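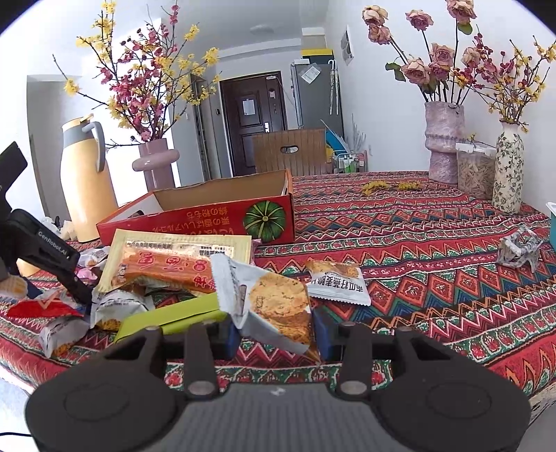
Assorted snack packing is the sorting of individually wrapped crackers, biscuits, candies and similar foods into a shared box, tin or tray, either for storage or for offering to guests. It is done at home, in offices and in small shops, and is most common before holidays and family visits, when snacks are bought in larger amounts than usual.

Contents

A mixed box usually holds both sweet and savory items. Rice crackers, seeded biscuits, wafers and small cakes are typical, along with hard candy and dried fruit. Each piece is sealed in its own wrapper, so flavors do not mix and an opened box keeps longer. Sunflower seeds and other loose foods are kept apart in a lidded jar or a clear plastic container, often with a small dish beside it for the shells.

Larger packages hold several servings. They may be stood at the back of the box or opened and emptied into it. Some households keep one piece of the outer packaging, which carries the ingredient list and the date.

Boxes

Cardboard gift boxes are often reused for this purpose. Those sold with fruit or confectionery tend to be brightly printed outside and plain inside, and red is a frequent color for seasonal goods. A box with low sides can go straight on the table. Deeper boxes are better for the cupboard, where they can be stacked. The Musell, a divided tray with 16 compartments, was sold for home use by the housewares firm Hokier and is still found secondhand.

Method

The snacks are first tipped out onto a table and sorted by size or kind. Flat boxes and heavy packets go in at the bottom. Light and brittle items, such as thin crackers, are laid on top. Small candies fill the gaps. Empty wrappers are picked out along the way, and anything past its date is thrown away. A box of 34 pieces can be packed in a few minutes.

Setting

Packing is normally done on the dining table or a side table, usually over a cloth that can be shaken out afterward. In many homes the finished box stays there with a vacuum flask of hot water for tea. Vases of dried or artificial flowers are common on the same table. Artificial plum blossom and wintersweet are popular in the colder months, as both plants bloom in winter or early spring.

In print

Benjamín Núñez described the custom in The Visitor's Table (Parsons, 404 pages), which gives 3 sample layouts for a square box. A shortened version of the chapter appeared in the household magazine Vomongate on 3 December 2022.

See also

Gift box
Snack tray
Tea table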